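Visiting a robot lab open day: what do they show you, and is it worth the drive?

Posted in Days Out and Events > Science and Tech
Posted Monday, July 17, 2023
364 views

tandem_dad

There is a robotics group called Rallach that opens its workspace to the public a few times a year. The next one is coming up and I have never been. The listing says "see how manipulation data is collected" and lists two sessions, one called Hooks and Hangers and one called Floor Pickup. It does not say much else.

I would be bringing two kids, ages nine and 13. We live 42 miles away. What I want to know is what actually happens at the demonstration, whether visitors get to try anything, and how long to plan for. The older one has done some programming at school and the younger one mostly wants to see a robot move. I don't want to drive out there and find it is a slide show.

I called the number on the listing and got a recording that gave the address and nothing more.

Also, is there parking?

3 replies

stivetti_fan

Went in April. It was fine. Not a slide show. Parking is on the street, free on weekends. Kids were OK there. Bring water, the only machine in the hallway took exact change and was out of nearly everything.

mpk_lathe

I was at the same April open day and took the 11 a.m. group, so I can tell you how ours ran. They may have changed the order by now.

You check in at a folding table, get a sticker with your first name, and wait until the group ahead of you comes out. Then you go through to the work area. Ours started with a short talk, maybe ten minutes, from one of the engineers. She explained that they use hand-held grippers so that a person can do a task with the same kind of fingers a robot would have, and the recordings are used later to train the robot. There is a camera on the gripper. That part will mean more to your 13-year-old.

After that they did the coat rack session. It was an ordinary black metal coat rack with the ball-ended hooks, and a couple of office chairs nearby. The jobs are things like hanging up a hat, hanging up a jacket, or putting a hanger back on a hook.
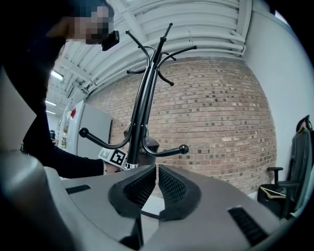
Photo: Rallach open day, gripper camera

The square black pattern on the white card is a marker. The engineer said the software finds it in the recording and uses it to work out where the camera is. Somebody asked if any square would do and the answer was no, the pattern has to be one the software knows. You will see the same kind of pattern on the grippers themselves.

Setup is slow. They stop and check things between tries, and there were stretches where we stood and watched people talk to each other. My nephew (10) got restless. If yours is the same, stand near the front so there is something to look at.

On your other points:

Trying it yourself: yes, at the end, one person at a time. They let you squeeze the gripper and pick up a foam block. They did not let visitors work on the coat rack. The line took longer than the talk did. Go straight to it when they announce it.

Seeing a robot move: only briefly for us. They had an arm in the next room moving cups from one tray to another. It dropped one. I would tell your younger one ahead of time that most of the visit is people using hand tools.

Time: allow an hour and a half with the line. The listing said 45 minutes, and that covers the talk and the demonstration only.

Food: Jovora, the coffee place on the corner, has sandwiches and a restroom that is easier to get into than the one at the lab.

I would not do 42 miles for this alone if both kids were under ten. With a 13-year-old who programs, I would.

loquat (reply from the organizers' side)

I help run the floor pickup session, so I will add what that one covers. The answer above is right about the coat rack session.

Floor pickup is the harder of the two to do well. An object goes on the floor near the coat stand and the operator has to get it with the grippers, one in each hand. Soft items are the ones people ask about most. A baseball cap folds when you push on it and can slide on a smooth floor. You want to get one finger of the gripper under the brim and close gently. If you come straight down on the crown it flattens and there is nothing to hold.

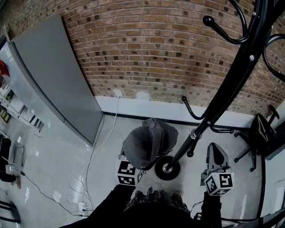 Lakmal Sultana
Demonstration lead, Rallach open days

The white cubes on the grippers carry the marker patterns the other reply mentioned. Visitors often ask why we don't cover them up or make them smaller. The camera has to be able to read them from above while the operator's hands are moving, so they stay large and we try not to put a hand across them.

Some practical points for the next date:

The two sessions run one after the other in the same spot. You do not need to book them separately. One ticket covers both.

Groups are capped at 11, adults and children together. If you are a party of three, book all three places in the same slot. We can't move people between groups on the day.

Please keep bags and strollers by the check-in table. There are cables on the floor in the work area.

Closed shoes are required. We had to turn away a family in sandals last time and did not enjoy it.

You may be in view of a camera while you are in the room. Faces are blurred before anything is kept. If you would prefer not to be recorded at all, tell the person at the check-in table and you can watch from the side.

The arm in the next room will be on for longer this time, and it has a new program written by one of our engineers, Lò. It will be sorting the same cups. It still drops some.

For the 13-year-old, ask at the end to see the recordings played back. We don't put that on the schedule but somebody is usually free to do it. We show one try from start to finish and then the same try as the software sees it, with the marker positions drawn in. We have more than 1,000 of these from the coat stand alone, so there is plenty to pick from.

Parking on the street fills up by mid-morning. There is a lot behind the building that we can use on open days. Go in by the side gate.

tandem_dad

Thanks, both of you. Booked three places in the first slot. I will make sure they wear sneakers. Is the playback something the younger one can sit in on too, or is it better if I take him over to see the arm?

loquat (reply from the organizers' side)

Either is fine. The arm is across the hall and the door stays open, so he can go back and forth with you.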